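Home | Tickets | Knowledge base | Parts | Contact
Last updated 7 Dec 2025

Ticket 197: Bench PC shuts down under load
Opened by: Svend Østergaard
Site: Trulstead workshop
Status: open, waiting for parts

Reported fault
The machine starts normally, then switches itself off after 20 minutes if the Provon job is running. Left idle it stays up all day. There is no error on screen and nothing useful in the system log. It did the same thing in April and a new power supply seemed to cure it.

Step 1. Power
Swapped the supply for the spare Bech unit. Same fault, same sort of delay. Put the original back. The wall socket and lead are fine, as the monitor on the same strip never drops out.

Step 2. Memory
Ran the memory test for 6 hours with both sticks in, then with each one alone. No errors. The machine did not shut down during any of these, but the test does not load the processor much.

Step 3. Processor out
Side panel off, cooler off, retention bracket released and the chip lifted out. Please don't put the chip down on the bare bench. It goes on the grey parts tray, in the upper left part, to the left of the raised block. 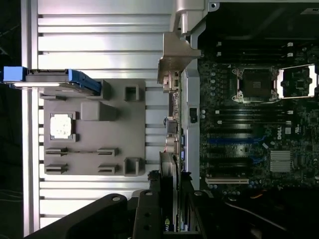

Step 4. Socket and cooler
Check the socket contacts under the magnifier before anything goes back in. Clean the cooler base with the wipes from the Castar kit and let it dry. New paste is on order, 2 tubes. The old tube was nearly finished and had gone stiff, so I have thrown it away.

Step 5. Refit
Not done yet. Line up the corner mark, lower the latch gently and don't force it. Then run the Provon job for a full hour with the side panel on.

Notes
If it still shuts down after new paste, I would look at the board next. Leave the ticket open until the hour's run has been logged.

Svend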